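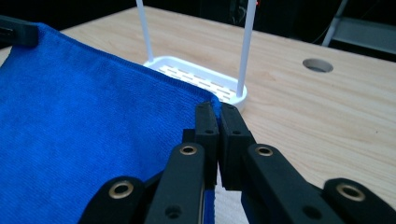

Towel corner between the pads.

April, 9:40 am. Statement coding, Istetti border closure set

Picked up where Sólveig left off. Raw pull was 467 statements by ministers and deputies on the Badard crossing. 8 were the same text posted twice (party site, then ministry site, new headline). Dropped the later copy each time. Working file is now 459. Please stop using the old one, it's still sitting in the shared folder.

Biggest headache: who is speaking. Deputy interior minister Vukčević talks as deputy minister in the morning and as party man at night, nearly the same sentences. Coded by venue for now - chamber or ministry podium = government, anything else = party. Mirsad doesn't like it. Says voters hear one guy. Fair, but then the coalition split dissapears and that's half the paper.

Threat vs. promise again. "Those responsible will lose their permits" - threat to the permit holders, promise to the home crowd. Coding both, separate columns. Old sheet only had one column so everything Borislav did before lunch yesterday has to be redone. Told him. Not happy.

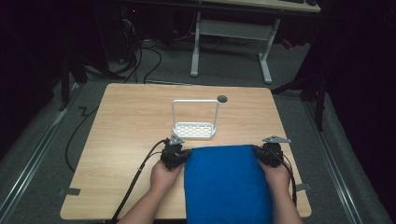
Far corners of the blue fabric, one gripper each side.

11:15. Double coding. Gülizar and Vitalii each did the same 200, no talking. Agreement fine on speaker and on target. Bad on "calls for action". Went through the misses with them:

- Vitalii counts "must be considered" as a call. Gülizar doesn't.
- questions in the chamber ("will the minister finally shut the road?") - G yes, V no
- quotes of somebody else's demand. Both all over the place

Rule from now on: needs a named action and somebody who could carry it out. "Must be considered" is out. Chamber questions in, if the action is named. Quotes only if the speaker says he agrees.

Still no rule for sarcasm. Left blank, flag column.

2:30. Translations. The Kivuvura town council statements came in with "removal" and "expulsion" used for the same word in the original. Matters a lot here, the opposition only ever uses the harder one in english interviews. Asked Sólveig to go back to the source text for all of them and not patch it by search and replace.
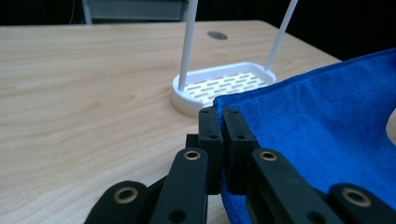 Also the timestamps are site time, not speech time. A couple of the "first reactions" were given at the crossing itself and only posted late that evening, so the order of who called for closure first is wrong in the draft table. Take that table out untill somebody checks against video.

To do
redo threat/promise, Borislav's batch
new codebook page for calls, Gülizar
speech times, Vitalii + me
ask Mirsad if council members even belong in the same file as ministers. I think no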